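Progress report to the Bakcombe Fund
Community textile repair and reuse, Clinow and Avley
Submitted by Dalibor Šimek, project coordinator
31 January 2022

Dear Mr. Kasten,

With this report I want to inform you how the work has gone in the second half of the grant period, what we have spent, and where we are behind the plan. I follow the same order as in the first report, so that you can compare the two. The questions you sent me by mail after the first report are answered in the parts where they belong.

Collection of textiles

The collection points in Clinow have worked without a break since September. We have now 5 points, the same number which was written in the application. Four of them are in the places we named at the start. The fifth was planned at the swimming hall, but the hall changed its opening hours and people could not reach the box in the evening, so we moved it to the side entrance of the library in Avley. The library did not ask for rent. We pay only for the lock and for the sign.

The quality of what people bring is better than in spring. In the first months we received many wet bags and also things which are not textile at all, for example pillows with foam and one time a complete set of car mats. Crescencio Cordero wrote a new text for the signs, shorter and with bigger letters, and he put on them also what we do not take. After this the share of waste became smaller. I cannot give you an exact number for this, as we began to weigh the waste separately only in the autumn, and there is nothing from before to compare with.

Transport is done by the company Rodrigues, with one pickup each week. The contract is until the end of the grant. Two times the pickup was missed and the boxes were overfull. Both times they came on the next day and did not charge us.

Sorting and labeling

The sorting follows the table which we attached to the first report: wear again, repair, cut for material, waste. The table had one weak point. The group "repair" was too wide and the sewing room received pieces where the repair takes longer than it is reasonable. We have therefore made a limit of 30 minutes for one piece. If the repair is longer, the piece goes to cutting. Vitalii Pavliuk, who leads the sewing room, was at first against this limit, as some of the longer repairs are the best training for the participants. We agreed that he may choose a few such pieces every month for the course, and these are written in a separate list.

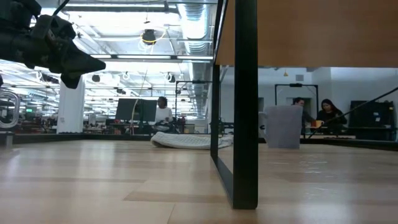
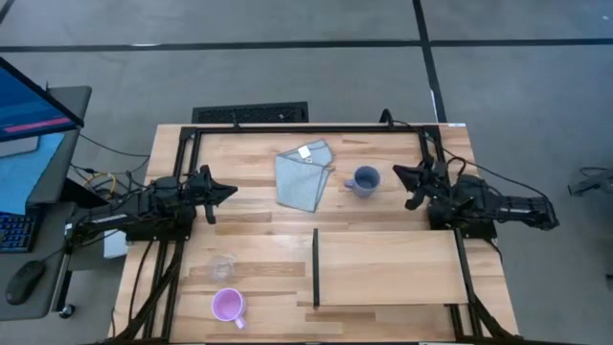
For the labeling we have tried two methods during this period. The first was a paper label with a safety pin, and it was cheap, but the pins left holes in thin fabrics and the labels were lost in the bags. Now we use a label of woven tape, which is sewn with a few stitches and can stay on the piece during washing. Its place is near an edge, like the small white tag near the upper edge of the blue-gray cloth, so that it can be found also when the piece is folded. The code on our label has only the month and the sorting group. In the first version there was also the collection point, but this made the code long and we never used that information for any decision.

The tape costs more than paper. The difference is covered from the line "small materials", where we had money left, and no change in the budget was necessary.

Repair courses

Since September we have held 3 courses in Clinow. One course has eight evenings. The third course had to move its two last evenings into January, when the heating in the building was out of order, and it was finished last week. In total 294 repaired pieces came out of the courses and the open sewing room together. The application says 250 for the whole year, so this goal is reached earlier than planned.

I must add a remark to this number. A big part of these pieces are simple repairs: buttons, hems, open seams. Zippers and knitted clothes are still few. Vitalii thinks that we need one more evening only for zippers, and I agree with him. We will put it in the spring course in place of the evening about decoration, which was not much visited.

The course in Avley has not started. This is the biggest delay in the project. We had a promise for a room in the old school, but the electrical inspection found that the circuits are too weak for several irons at the same time. The repair of the circuits is planned by the town, and we have no date in writing. Vignesh Naidu has looked at two other rooms. One is too dark for sewing. The other is good, on the ground floor and with a storage space, but it is free only in the mornings, when most of our participants are at work. We think now about a morning course for parents with small children and for retired people, and we would like to hear your opinion before we sign anything.

Equipment

The two used sewing machines from the first period were both serviced. One of them needed a new motor belt. The overlock machine was bought new, as approved by you in the autumn, and the invoice is in the attachment. The ironing boards were donated, and their value is not in the accounts.

We did not buy the steam press. The offer which we had in the application is not valid anymore and the new price is much higher. I propose that we leave the press out completely and use a part of this money for a second overlock – in the evenings there is often a line of people waiting for the one we have. Please let me know if this change needs a formal request or if your answer by mail is enough.

Sales and giving out

The clothes from the group "wear again" are given out through the two partners named in the contract. Repaired pieces are sold at the monthly table in the library hall for small prices. The income goes back to thread, needles and tape. Children's clothes are sold almost immediately. Men's jackets stay for months, and we stopped to bring them to the table. They go directly to the partners now.

Money

The spending is a little under the plan. The reason is mostly the course in Avley, where we paid neither rent nor a teacher. Transport and signs are on plan. The line for printing is overspent by a small amount because of the new signs, and I ask you to accept this within the usual tolerance. The complete table is in attachment 2, and the copies of the invoices are in attachment 3 in the order of payment.

Plan for the next period

The spring course in Clinow begins in March and the registration is already open. For Avley we will decide between the morning room and more waiting before the end of February. Crescencio will prepare a short sheet about washing and storing of wool, which many people asked for at the library table. Vignesh will count the stock of cut material, as the shelves are nearly full and we need to find a user for the small cotton pieces – until now we gave them to a car workshop as cleaning cloths, but they cannot take more.

If you want to visit the sewing room, the course evenings in March are the best time. Please write to me a few days before, so that I can be present.

With kind regards,
Dalibor Šimek

Attachments:
1. List of courses with dates
2. Budget and spending
3. Copies of invoices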